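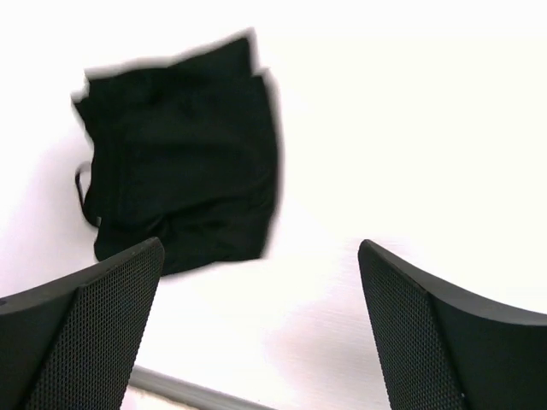

My sister's theory is that every family has one bag that cannot be thrown out, and that the bag knows it.

Ours is black. It came free from the Duvent, a hotel on the coast road outside Lendley, where our parents spent 2 nights in January because the rate was low and the pool was closed. There was a printed card inside explaining that it was for shoes. My mother had never been given a bag for shoes before, and she carried it home as though she had been asked to look after it.

It has never held a shoe. It has held clothespins, a wet bathing suit, 32 quarters for the laundromat, the ashes of a hamster (briefly, and in a smaller box), and for one whole summer a cucumber that nobody wanted to be the one to find. When my mother moved to the apartment she gave it to me, folded, inside another bag, inside a suitcase. I had asked for the lamp.

So on Saturday I decided to fold it properly and put it away for good. I had been reading a book about folding. The author believed that any piece of cloth, approached with respect, would show you the shape it wanted to be. I cleared the table, smoothed the bag out and approached it with respect.

The shape it wanted to be was a potato.

I folded it in half, and then in half again. It lay there for a second like a good bag, and then one corner let go, slowly, the way a person gets up from a dinner party while you're still telling the story. I pressed it down. A different corner got up. The book had a drawing for this, with arrows, and I turned the book around in case the arrows made more sense from the bag's side.

My sister called at 2 to ask about the lamp.

"I'm folding the bag," I said.

"Which bag?"

"The bag."

She was quiet. I could hear her dishwasher. "Is Mom all right?" she said.

I told her Mom was fine, Mom had gone to Harries to look at bath mats, and I was only tidying. She said that was how it started. She said that when she had the bag she'd tried to donate it, and the woman at the thrift store had run after her across the parking lot, waving it, because she thought it had been left by mistake.

"You had the bag?" I said.

"For 14 months. You were in Andari. I wasn't going to put it in a letter."

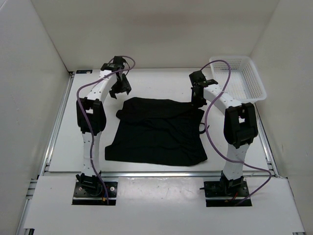
I looked at it for a while after she hung up. It had given up the potato and gone flat, in a crumpled sort of way, and I thought it looked tired. I was tired too. I had skipped lunch and I was on page 500 of a book about folding, which is a lot of pages once you know how the fitted sheet comes out.

There's a chapter near the end called "Letting Go." You hold the item, you thank it and you say out loud what it has done for you. I felt stupid, but the windows were shut. I thanked the bag for the quarters. I thanked it for the bathing suit. I got as far as the cucumber and found I had nothing to say to it that was both polite and true.

Then I needed somewhere to put the clothespins. They had been on the counter since the move, in a cereal bowl, and I wanted the bowl. I held the bag open with one hand and tipped them in with the other, and it took all of them without any fuss.

My mother came by at dinnertime with two bath mats, one for her and one for me. She hung her coat on the chair and saw the bag on its hook by the back door.

"Oh, good," she said. "You found the one for shoes."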